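Floor Care and Finishes, Handout 4: Large-format tiled floors
Pladthorpe Centre, Housekeeping and Building Care, Level 2
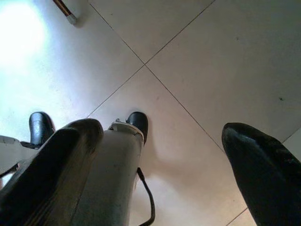
Last session covered vinyl and sealed timber. Most of the same routine carries over to tile, but the joints need separate attention and the light matters more than people expect.

Before you start

Clear small items from the floor by hand. Pens, pegs, brushes and the like get pushed under units by a wide mop head and are a slip risk while they are down. Check along the skirting and under radiators as well.

Stand where the light falls across the tiles. Pale floors hide smudges when seen from directly above, and a bright patch near a window can hide them altogether. Look again from the other side.

Dry stage

Sweep or vacuum first, always. Grit left on the tile turns to paste in the joints. Use the soft head. Work from the far wall to the door, and go along the grout lines before going across them.

Single dark specks are usually grit or a scuff. Try a dry cloth, then a damp one. Do not use a blade on a glazed surface.

Wet stage

Two buckets, one for solution and one for rinsing. We use the Besson neutral cleaner in the practical room. Read the dilution on the bottle, and measure it. Too strong a mix leaves a film which shows as dull streaks on cream and beige tiles and picks up dirt again within days.

Wring the mop well. Change the rinse water when you can no longer see the bottom of the bucket.

Grout

Dark grout does not show staining but it does show residue, which dries to a pale bloom. Scrub with a narrow nylon brush, rinse, and dry with a cloth. Corners where four tiles meet hold the most dirt. Report any joint that is cracked or crumbling; do not scrub it.

Case study: Stendlow

The Stendlow building has 1,654 floor tiles and is open 365 days a year, so there is no closed day for deep cleaning. The floor is split into zones and 51 tiles are spot-checked each month. Be ready to discuss how you would divide the zones.

For next time

Read the Zerness leaflet on sealants and bring your completed floor log. The written task is marked out of 100.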